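Pressure relief valves: setting, sealing and testing

Ľudovít Trnka, Prultgate Technical Newsletter
21 March 2019

Several readers have asked for a plain account of how direct-acting relief valves are set on small hydraulic power units, and why two gauges on the same line can disagree about the result. The notes below apply to the Vorton cartridge type and to most poppet valves of similar build.

A direct-acting relief valve has a poppet held on its seat by a spring. When the force of the oil on the poppet exceeds the force of the spring, the poppet lifts and oil passes to tank. Two pressures matter. Cracking pressure is the point at which oil first begins to pass. Full-flow pressure is the reading when the whole pump output is going over the valve. The gap between them is called override, and it grows with flow.

Most setting errors come from confusing the two. If the valve is adjusted at idle with the pump delivering a small part of its rated flow, the reading is close to cracking pressure. Bring the pump up to speed and the gauge climbs. On a bench unit set to 1,000 psi at low flow, Jarmila Kopecký recorded a further 100 psi at full flow with no change to the screw. The valve was in good order. It had been set at the wrong flow.

Procedure for a fixed-displacement pump:

Back the adjusting screw out until the spring is slack. Start the pump and let the oil reach working temperature. Block the line downstream of the valve, using a shutoff rated above the intended setting. Turn the screw in slowly at full pump flow until the gauge shows the required pressure. Hold for 10 seconds, release, and repeat. Tighten the locknut while watching the gauge - the screw often moves a little as the nut comes down. Fit the seal cap and record the setting on the unit plate.

Do not turn the screw in until the spring is coil-bound. A coil-bound valve cannot lift and gives no protection.

A valve that whistles or chatters may be too large for the flow. It may also have air in the oil or back pressure in the tank line. Check the tank line first. Back pressure acts on the spring side of a direct-acting poppet and adds to the setting, one for one. A return filter left in bypass is a common source.

Leakage below cracking pressure points to dirt on the seat or a worn poppet. Flush and retest before ordering parts. Lapping the seat in the field is not recommended, as the contact line is narrow and easily lost.

Montri Nakpan has revised the seal kit list for the Vorton range. It now covers 17 kits, and the fluorocarbon option is shown separately from the standard nitrile. Old part numbers will be accepted on orders until the end of September. Questions on fluid compatibility should go to Ludmila Zelenák at the Clallorar office, with the fluid data sheet attached.
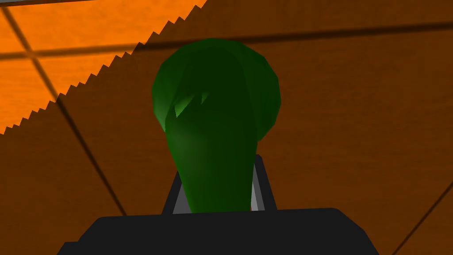
Faceted green form at the gripper, computer rendering.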